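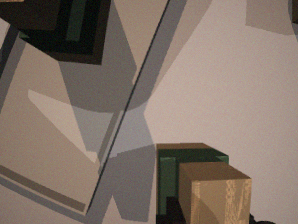 A cable never asks which channel is free, a reader wrote to us after our last article on wireless video links, and for small productions he would not pay for anything else. We took this remark with us to Griltville and put it in front of the technical manager of Ponthorpe, a rental company which sends cameras, mixers and radio links to sports halls, theatres and town meetings.

October
By the editorial staff
Reading time: 3 minutes

The manager laughed at first, and then agreed with more than half of it. "If the camera stands on a tripod and will stay there all evening, I give the client a cable," he said. "I have lost some rentals with this sentence, but I continue to say it. The link is for the camera that must walk."

Ponthorpe covered 28 live events in the last season, most of them indoor sport. The company works with a transmitter system which it buys from a small maker, Mistametti, and with a control program written in the house. The program has the name Vlad. The manager did not want to explain the name, he only said that it was given late at night and that the people who gave it have regretted it.

We asked him what a client should understand before ordering a wireless link. He began with the delay. Every system that compresses the picture needs a moment to do it, and another moment to open it again at the other side. "One camera with a delay is no drama if all the cameras have the same one," he explained. "The trouble begins when you mix. You have a wired camera behind the goal and a wireless camera at the bench. You cut from one to the other and the ball goes back in time. The public at home does not know the reason, but they feel that something is wrong."

His solution is to delay the wired cameras in the mixer until they match the slowest one, and then the sound has to follow. This last part is often forgotten, in his experience. The commentator speaks, the picture comes after, and the lips do not agree with the words. He makes the check with hand claps, first near the camera and then near the commentator's microphone, and he repeats it after the break. "A person can clap. You do not need a special instrument for that."

The second matter is the number of frequencies. In an empty hall in the afternoon everything works very well, and this is the moment when the client wants to see the demonstration. In the evening the hall is full of telephones, and each one is looking for a network. The manager therefore refuses to promise a distance. The catalogue gives a figure for open air, with nothing between the antennas, and he considers it honest but not very useful. "In a hall you have steel, you have water in the bodies of the people, you have a scoreboard which was installed by somebody's cousin. I walk with the camera on the whole path before the doors open. After that I take away a part of what I measured, and what remains I tell to the camera operator."

We wanted to know how the receivers are placed. He prefers two of them, on different sides of the hall, connected to the mixer position by ordinary cable. Vlad compares the signals and takes the better one without a visible jump. With only one receiver, he says, the operator's own body can be enough to lose the picture when he turns around. The height is also important - above the heads, below the metal of the roof, and never on top of the rack beside the power supplies, where he finds them when he visits other crews.

Batteries took a larger part of our conversation than we expected. The transmitter and the camera are often fed from the same battery, and for a short interview this is comfortable. During a match it becomes a risk. At Ponthorpe each part has its own, and both are changed at the interval even when the display still shows plenty. The manager keeps a coloured tape on the charged ones and removes it when they go on the camera. He has tried labels, a notebook and an application for the telephone, and he came back to the tape.

About the Mistametti units he speaks with respect, but without much tenderness. The picture is clean and the housing has survived several falls. The menu, on the other hand, is hidden behind a small wheel that turns by itself in a bag. "You arrive on Sunday morning and the transmitter is speaking a different language from the receiver. I mean this literally, the menu was in Finnish." He wrote to the maker and asked for a lock. A lock came with the next software, and it is deep in the same menu.

We returned to our reader and his cable. Is there not a danger that people buy wireless because it looks more professional? The manager thought so. He sees schools and clubs that spend the largest part of their budget on a link and then place the camera in a corner where it does not move for three hours. He would prefer that they spend it on a second microphone for the hall, or on a better tripod head. "The viewer forgives a camera that stays in its place. He does not forgive a bad sound, he closes the window and goes to do something else."

For the coming season Ponthorpe plans to make Vlad visible for the camera operators too. At present only the person at the mixer sees how strong the signal is, and he must warn the operator by intercom, in the middle of the other instructions. A small coloured bar in the viewfinder would do this work silently. The first version was ready in spring and it was too bright, so that the operators covered it with a finger. The new one is darker, and it will go to the handball matches first, with the usual long cable rolled up beside the mixer.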